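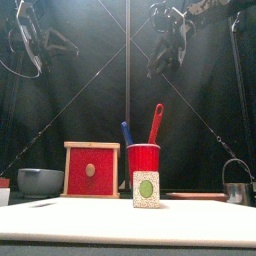 25 June 2018. Right arm sagged again on restart, same fault as in March. Pressed e-stop, released, re-enabled, and the wrist sank before the hold came in. Only a few mm but the controller logged it as "position ok" which it was not. Left arm fine, no sag. Had them both parked high over the board when I did the second try, nothing in the grippers, so payload isn't it. Don't like it with the red cup back there, the tall red handle is the first thing the right one would catch if it came down and swung in. 7 restarts total, sagged on 2. No pattern I can see yet. Meenakshi thinks brake release is firing before torque is up. Consuelo says connector at the base, same as the Trurnow unit. Both could be right, ugh.

Swapped objects, tried it low. Right gripper down at the white piece with the loop cutout, next to the tan box. Stopped there, waited 19 s, restarted. Fault code came up this time, cleared itself before I could write it down. Need the log pull from Stusska tool. 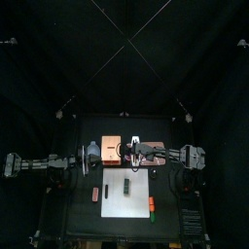 ## To do

- Hands OUT of the cell on any re-enable. Sign on the door, Consuelo has tape
- reseat right base connector, check for bent pins
- scope brake line vs torque enable (Meenakshi, has the Marciniak probe)
- no running unatended till this is closed
- ask Rindale if they changed the hold delay in the last firmwear, release notes say nothing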